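Grip force fault at Brusville: what we know, and what we don't

Cladamon has closed its review of the grip force fault that stopped work at Brusville in January, and the short version going round the building is that it was a cable. I have read the review twice. I don't think it was a cable, or at least I don't think a cable explains enough to let us stop looking.

The facts first. The hand-held grippers log how wide the jaws are and how hard they are pressing. Brerach, the training package, takes those recordings and turns them into motions for the robot arm. During a routine check the arm closed on a glass bottle and kept closing. The log said the grip was light. The bottle broke. The operator was behind the guard and was not hurt, but a second bottle went the same way before anyone hit the stop.

When the team went back through the recordings, 500 of 1,050 had force readings that sat at nearly the same value from start to finish, whatever was being held. Those had passed every automatic check we own. The checks ask whether a reading is present and whether it is in range. A sensor stuck at a believable number will pass that all day long.

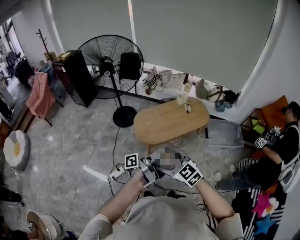
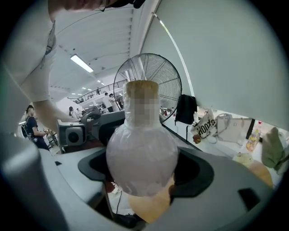

Recording with the hand-held grippers.

The review blames a loose connector, fixed with a better clip. Fine. Clips are cheap and I have no objection to clips. But a loose connector should give you dropouts and spikes, and the bad recordings are smooth. The supplier, McKinnon, says the software may hold the last good value when the signal is lost. "May" is doing a lot of work there. It either does or it doesn't, and someone with access to the code could tell us in an afternoon.

Noémie Bailly, who ran the check that day, put it more politely than I would. "We replaced the part we could see," she told me. She has asked for a test in which the sensor is unplugged on purpose while recording, to see what ends up in the log. As of 1 Sep 2020 it has not been scheduled.

Until it is, the bad recordings stay out of training, and the arm does not pick up glass. Anyone recording should squeeze the foam block for about 3 seconds before each session and check that the force line moves. If it stays flat, stop and report it, even if the software shows green.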